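### 3.2 Descaling interval and the taste of filter coffee

The second part of the study looked at how often a drip coffee maker must be descaled before the drinker notices a change in the cup. Most instruction leaflets give one fixed interval for all households, although the hardness of tap water is very different from one town to the next. We therefore asked the households in our sample to keep their normal habits and to write down every cleaning in a small notebook.

Two machines were compared, the Forevia and the Wandus. Both have a glass jug and a paper filter, but the Wandus heats the water in a narrow steel tube, while the Forevia uses a wider one. In total 3892 brews were written down over 11 months. Entries without a date, or where the amount of water was missing, were left out before the analysis.

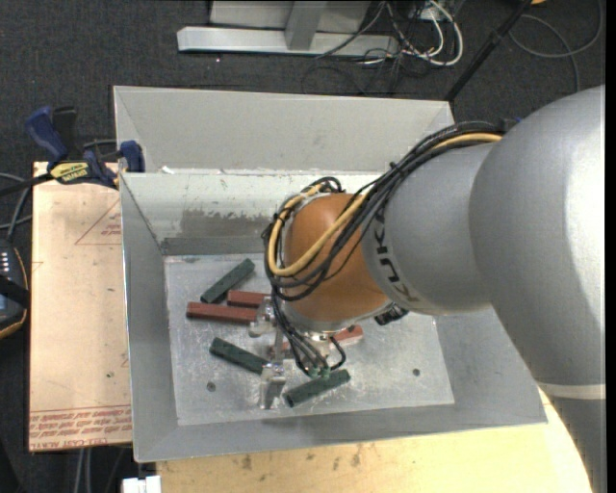
**Figure 4.** KUKA robot arm reaching into an open grey metal bin.

The brewing time was taken as the main sign of scale, as it can be measured at home with a kitchen clock. In the hard-water group the Wandus became slower already after seven weeks, and the owners complained of a flat, slightly chalky taste. The Forevia kept its brewing time for 12 weeks in the same group. In the soft-water group we did not find a clear change for either machine during the whole period.

Citric acid and white vinegar were both allowed as descaling agents. Vinegar was the more popular of the two, but it left a smell which some tasters could still recognise after two rinses with fresh water. Citric acid gave no such complaints – provided that it was fully dissolved before it was poured into the tank. With undissolved grains the valve of the Wandus was sometimes blocked, and the machine had to be emptied by hand.

A further point concerns the jug. Several households cleaned the machine with care but only rinsed the jug, so that a brown film of coffee oil stayed on the glass. In these homes the taste scores remained low also after descaling. The effect of the film and the effect of the scale can not be fully separated with our data, and the scores in Table 2 should be read with this limit in mind.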